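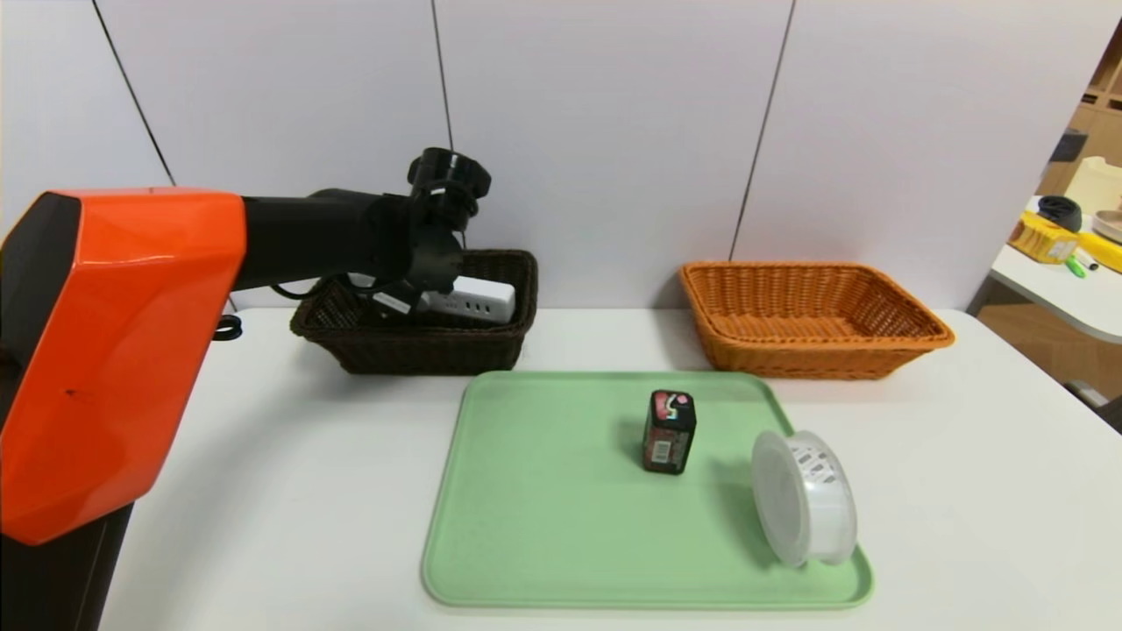

Can you book an aerobatic glider flight with no flying experience?
Most clubs that offer them accept complete beginners as passengers, provided you fall within the cockpit weight limits, can get in and out with a parachute on, and sign the medical declaration.

1/ Notes on booking and flying as a passenger in a two-seat aerobatic glider at Fandholm, posted 19 June 2020. Nothing below applies to powered aircraft, which have different limits and a different price structure.

2/ The glider is the Tamura, a tandem two-seater. The passenger sits in front, the pilot behind. Controls are duplicated. You will be told which ones not to touch and for which parts of the flight.

3/ Price is 358 for the aerobatic flight, aerotow included. The ordinary air experience flight from the winch is cheaper but contains no aerobatics. The voucher is valid for one and can't be converted to the other on the day.

4/ The booking form asks for height, weight, seated height if you are tall, and any history of back, neck, heart or inner ear trouble. Fill in the weight honestly. It goes straight into the loading calculation.

5/ Weight means weight as you will sit in the aircraft. Clothes, shoes, jacket, whatever is in your pockets. The parachute is added to that. I was 84 kg dressed, before the parachute.

6/ There is a minimum as well as a maximum. A light passenger in front moves the centre of gravity aft, and aft of the limit the glider is harder to recover from a spin. Ballast in the nose corrects this for normal flying. For aerobatics the permitted range is narrower, so check with the office before paying.

7/ The limits are on the cockpit placard. If the booking page and the placard disagree, the placard wins. The booking page was out of date when I used it. Fumiko Hirano in the office has the current figures and answers email faster than the phone.

8/ Parachutes are Lindik, emergency type, worn from the briefing hut to the aircraft. Chest strap first, then legs. The leg straps should be tight enough that standing fully upright is uncomfortable. They loosen when you sit.

9/ The bail-out drill is taught on the ground: canopy off, harness off, out over the side, pull. Two different buckles are involved, one for the seat harness and one for the parachute, and they don't look alike. Find both by touch before the canopy closes.

10/ My briefing was given by Genji Higuchi, who also flew. It covered the drill, the airsickness signal, the order of figures and what he would say before each one. If you don't hear the name of the next figure, ask. The intercom is not needed in a glider, you can talk at normal volume except at high speed. 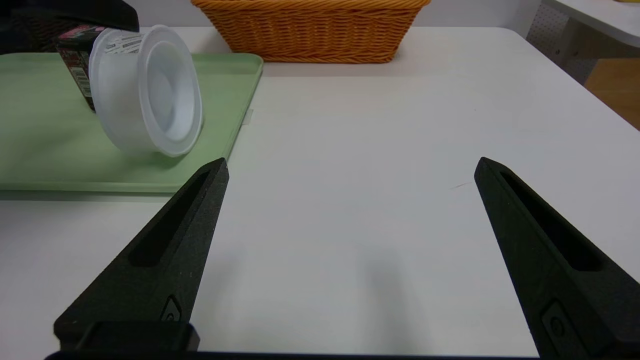
Gripper fingers open over a white tabletop.

11/ Harness. Five points on the Tamura. Lap straps are tightened first and hardest, low across the hips. Shoulder straps come last. If the shoulders are done first they pull the lap strap up to the stomach, and you will hang off it when inverted.

12/ Loose articles are the main ground check after the harness. Phones, keys, coins, pens, lip balm. Anything dropped in the cockpit migrates towards the control runs. Pockets are emptied into a bag which stays with the launch marshal. No cameras on wrist loops. A club camera can be fixed behind the front seat for an extra charge.

13/ Tow. We released at 800 metres above the field. The tow is the longest part of the flight and the roughest on a warm afternoon. If you are prone to motion sickness, ask for a morning slot, when there is less thermal activity.

14/ HASELL checks follow release: height, airframe, security, engine, location, lookout. The engine item is skipped in a pure glider. Lookout means a full turn to clear the airspace below as well as around.

15/ Sequence on my flight was a loop, then a chandelle, then a second loop. Spins and anything sustained inverted need a higher tow, charged separately and not available in every airspace configuration.

16/ Load factor in a loop is highest at the pull-up and again at the bottom. Brace the stomach and legs before the pull starts. At the top it is low and you feel light in the straps. Keep your head back against the rest and look along the wing for the horizon, then up and over for the ground.

17/ Greying vision means you are not bracing enough. Say so. The pilot can ease off.

18/ Height is the budget. Each figure costs some, and there is a floor below which no further figure is started. Join the circuit with height in hand, land normally. A late release or strong sink means fewer figures, and there is no refund for that. It is in the terms.

19/ Weather cancellation is common. The usual causes are low cloud base and crosswind on the tow runway. Cloud base has to be clear of the release height with a margin. Between October and January the club flies very few of these, and the voucher clock keeps running.

20/ Rebooking is done through the office. The second launch point at Plulotlow takes Fandholm vouchers but has winch only, so it is no use for this flight.

21/ Eat something light 2 hours before. An empty stomach is worse than a moderately full one. Thin-soled shoes, sunglasses without a cord, soft hat with no button on top (it meets the canopy).

22/ Correction to 11: the fifth strap goes between the legs and is clipped in with the lap straps, before either is tightened. Thanks to the person who pointed that out.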